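**Asunto:** Re: las cintas aislantes y la cortina

Antigoni Triantafyllou escribió:

> Queridos todos, ¿alguien sabe si las cintas se guardan ya por colores o sigue cada una donde cae? Ayer tardé 18 minutos en encontrar una azul, y eso que sabía que la teníamos.

Querida Antigoni, y queridos los demás que leéis esto con el café en la mano:

Tienes toda la razón, y me da un poco de apuro, porque en mayo prometí ocuparme y luego se me fue el santo al cielo. He empezado por fin con las cintas: van en bandeja blanca, en dos columnas, con el canto de color a la vista (¡qué gusto da reconocerlas sin revolver!). La bandeja se queda junto a la cortina verde azulada, que de paso os digo que me sigue pareciendo preciosa, aunque en Julville la quisieran más clara.

Los rollos empezados, por favor, con la punta doblada. Y si alguien gasta el último de un color, que lo apunte en la hoja de Raptis y yo lo pido.

Un abrazo grande,
Thodoris
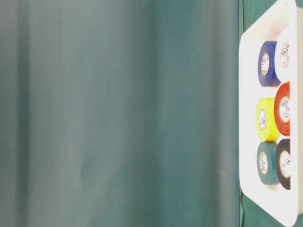
Antigoni contestó al rato que lo de la punta doblada le parecía muy bien, pero que la hoja de Raptis lleva semanas sin bolígrafo y que ella traería uno.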